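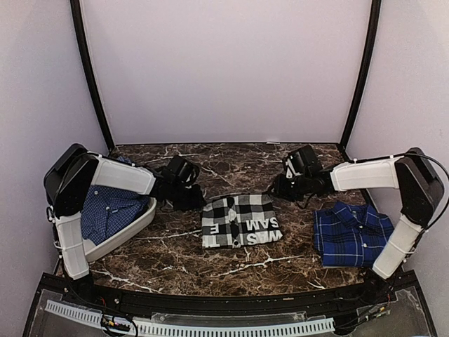 갈색 대리석 무늬 상판. 앞쪽에 흰 줄 세 개.

10월, 밤 11시 40분

석재 바닥 얼룩 건을 오늘에야 정리한다. 며칠째 메모지에만 적어 두었더니 순서가 뒤섞였다. 나중에 다시 볼 때를 위해 조건부터 쓴다.

대상은 현관과 부엌 사이의 대리석 바닥, 밝은 회색 계열, 연마 마감. 시공 시기는 전 주인도 모른다고 했다. 줄눈 폭은 2밀리미터로 좁은 편이고 줄눈재는 시멘트계로 보인다. 얼룩은 세 군데다. 첫째는 싱크대 앞의 기름 얼룩, 둘째는 화분 받침 자리의 둥근 갈색 자국, 셋째는 식탁 옆의 광택이 죽은 부분. 세 가지를 전부 얼룩이라고 불러 왔는데 원인이 각각 다르니 처리도 달라야 한다. 이 구분을 처음부터 했으면 지난주의 헛수고는 없었을 것이다.

지난주의 헛수고란 이런 것이다. 화분 자국에 중성세제를 묻혀 문지르고, 안 빠지니까 농도를 올리고, 또 안 빠지니까 베이킹소다 반죽을 올렸다. 베이킹소다는 약알칼리이고 입자가 있어서 연마 마감면에 세게 문지르면 미세한 흠이 남는다. 빛을 비스듬히 비춰 보니 실제로 자국 둘레에 잔흠이 생겨 있었다. 손바닥 절반 정도 넓이. 복구하려면 고운 연마 패드로 다시 밀어야 한다. 일단 보류.

저녁에 티틸라요 바시 씨와 통화했다. 석재 보수를 오래 한 분이고, 예전에 계단 디딤판 깨진 것을 봐 준 인연이 있다. 증상을 불러 주었더니 질문이 먼저 돌아왔다. 물방울을 떨어뜨려 봤는가. 안 봤다고 했다. 전화를 끊지 않은 채로 싱크대 앞, 화분 자리, 식탁 옆에 물을 한 방울씩 놓고 시계를 봤다. 식탁 옆은 3분 만에 물 닿은 곳이 어두워졌다. 화분 자리는 7분. 싱크대 앞은 통화가 끝날 때까지 그대로 맺혀 있었다. 바시 씨의 해석은 싱크대 앞은 기름이 이미 기공을 채우고 있어서 물이 못 들어가는 것이고, 나머지 두 곳은 발수 처리가 닳아 없어졌다는 것이다. 즉 얼룩을 빼는 것과 별도로 바닥 전체의 침투성 보호제를 다시 발라야 한다.

싱크대 앞은 습포법으로 하기로 했다. 흡수성 분말에 용제를 섞어 되직하게 만들고, 얼룩보다 조금 넓게 덮은 다음 비닐을 씌우고 가장자리를 테이프로 막는다. 하루 두었다가 비닐을 걷고 완전히 마를 때까지 또 둔다. 기름은 용제에 풀려서 마르는 분말 쪽으로 따라 올라온다. 중요한 것은 마르는 단계다. 덜 마른 상태에서 긁어내면 기름이 분말로 다 옮겨 가지 못하고 돌에 남는다. 한 번에 빠지는 일은 드물고 두세 번 반복하는 것이 보통이라고 한다.

분말은 백도토를 쓴다. 밀가루를 쓴다는 글도 여러 군데서 봤는데 바시 씨는 반대했다. 줄눈에 남으면 곰팡이가 핀다. 용제는 아세톤. 환기 필수, 보일러 끄고 작업. 비닐 아래에서는 증발이 느리지만 반죽을 개는 동안에는 냄새가 상당할 것이다. 부엌 창과 현관문을 함께 열어야 공기가 통한다.

화분 자국은 두 가지 가능성이 있다. 흙에서 나온 유기물이 착색된 것이면 과산화수소 습포로 옅어진다. 화분 받침이 철제였다면 녹이고, 녹은 과산화수소로 안 빠진다. 받침을 창고에서 꺼내 뒤집어 보니 철제가 맞기는 한데 바닥면에 고무발이 붙어 있고, 고무발 하나가 떨어져 나간 자리에만 칠이 벗겨져 있다. 자국은 둥글게 전체로 퍼져 있으니 주된 원인은 유기물이고 한쪽 진한 점만 녹일 것이라고 추정한다. 순서는 과산화수소를 먼저 하고, 남는 점을 나중에 따로 본다. 녹 제거제는 대부분 산성이라 대리석에는 못 쓴다. 중성 제품이 있다고는 하나 아직 구하지 못했다.

식탁 옆은 얼룩이 아니라 부식이다. 식초나 레몬 같은 산이 탄산칼슘을 녹여 표면의 광이 사라진 것이고, 빠져나갈 물질이 없으니 어떤 세제로도 해결되지 않는다. 손가락으로 만지면 주변보다 약간 거칠다. 짐작 가는 것은 여름에 담근 매실청이다. 병을 식탁 옆 바닥에 두었고 뚜껑 둘레로 샌 적이 있다. 그때 바로 닦았다고 기억하는데 바로가 몇 분이었는지는 알 수 없다. 산은 몇 분이면 충분하다. 복구는 대리석용 광택 분말과 펠트 패드. 물을 조금씩 섞어 가며 저속으로 돌리고, 패드가 마르지 않게 한다.

재료는 가볼 자재상에 가려다가 전화로 재고를 물었다. 정확한 상호는 가보우(Gavow)인데 동네 사람들은 다들 가볼이라고 부른다. 백도토는 있고 펠트 패드는 주문해야 한다고 한다. 침투성 보호제는 스티티어(Stitier) 수성 제품과 타휘리(Tawhiri) 용제형 두 가지가 있다고 했다. 용제형이 침투가 깊다는 것이 점원의 설명이고, 실내에서는 수성이 낫다는 것이 바시 씨의 의견이다. 부엌이므로 수성으로 정했다. 도포 전에 바닥을 최소 하루는 말려야 하고, 흡수되지 않고 표면에 남은 액은 굳기 전에 닦아내야 한다. 안 닦으면 뿌연 막이 생긴다.

지출 기록. 백도토, 아세톤, 과산화수소, 비닐, 테이프, 수성 보호제까지 합해 516그램짜리 소포장 기준으로 계산하다가 그만두었다. 백도토 포장 단위가 애매해서 한 봉지로 세 군데를 덮을 수 있는지부터 계산이 안 된다. 반죽 두께를 7밀리미터로 잡으면 싱크대 앞 하나에 절반 넘게 들어갈 것 같다. 두 봉지를 사기로 한다. 영수증은 파란 파일에.

파르빈 베굼 씨에게서 낮에 문자가 왔다. 아래층 현관도 같은 돌로 보이니 작업할 때 불러 달라는 내용이다. 같은 돌인지는 확인이 필요하다. 아래층 것은 결이 더 굵고, 열쇠로 눈에 안 띄는 구석을 긁어 봐도 흠이 잘 안 난다고 한다. 그렇다면 화강석일 수도 있고, 화강석이면 산에 대한 걱정은 크게 준다. 식초 한 방울로 거품이 나는지 보면 금방 알 수 있지만 그 검사 자체가 대리석이면 자국을 남긴다. 문턱 아래 가려진 면에서만 하시라고 답했다. 답장은 아직 없다.

상판 쪽도 생각해 둘 것이 있다. 부엌 조리대를 내년에 바꿀 예정이고 천연 대리석을 다시 쓸지가 문제다. 라칼몬트(Lakalmont) 전시장에서 받은 안내지에는 인조석, 세라믹판, 무늬 필름 세 종류가 나와 있다. 필름은 열에 약하고 모서리부터 들뜬다. 세라믹판은 산과 열에 다 강하지만 모서리가 깨지면 보수가 어렵다. 인조석은 수지가 들어 있어서 뜨거운 냄비를 바로 올리면 변색된다. 갈색 바탕에 흰 결이 지나가는 무늬가 마음에 드는데, 어두운 색은 물때가 잘 보인다. 석회질이 많은 우리 집 수돗물로는 매일 닦아야 할 것이다. 결정하지 않음.

바닥으로 돌아와서, 평소 관리에서 바꿀 것을 적어 둔다. 욕실용 세정제를 부엌 바닥에 쓰지 않는다. 걸레는 꽉 짜서 쓰고 물기는 마른 천으로 한 번 더. 대걸레 통의 중성세제는 지금의 절반으로 줄인다. 세제 농도가 높으면 헹굼이 부족해지고, 남은 막에 먼지가 붙어서 오히려 탁해진다. 현관 매트는 흙 입자를 잡아 주는 굵은 것으로 교체. 연마면이 닳는 주원인은 신발 밑의 모래다. 화분은 바퀴 달린 받침으로 옮겼다. 바퀴가 검은 고무라 이것도 착색이 될 수 있어서 밑에 투명 판을 깔았다.

작업 순서 확정. 싱크대 앞 습포 1차, 건조, 상태 보고 2차. 그동안 화분 자리 과산화수소. 두 용액을 가까이에서 동시에 쓰지 않는다. 아세톤과 과산화수소는 섞이면 위험하므로 싱크대 앞이 완전히 마르고 분말을 치운 다음에 화분 자리를 시작한다. 위에 '그동안'이라고 쓴 것은 취소. 분말 찌꺼기도 봉지를 따로 쓴다. 얼룩 처리가 다 끝나면 식탁 옆 연마, 잔흠 난 곳 연마, 전체 세척, 건조, 보호제. 보호제 바르기 전에 물방울 시험을 같은 세 지점에서 다시 하고 시간을 적는다. 바른 다음에도 한 번 더.

연마기는 회전수 조절이 되는지 확인해야 한다. 창고에 있는 것은 저속 단이 고장 났던 것으로 기억한다. 내일 아침에 콘센트에 꽂아 볼 것. 안 되면 가보우에서 대여가 되는지 문의.

매실청 병은 쟁반에 올려 베란다로 옮겼다.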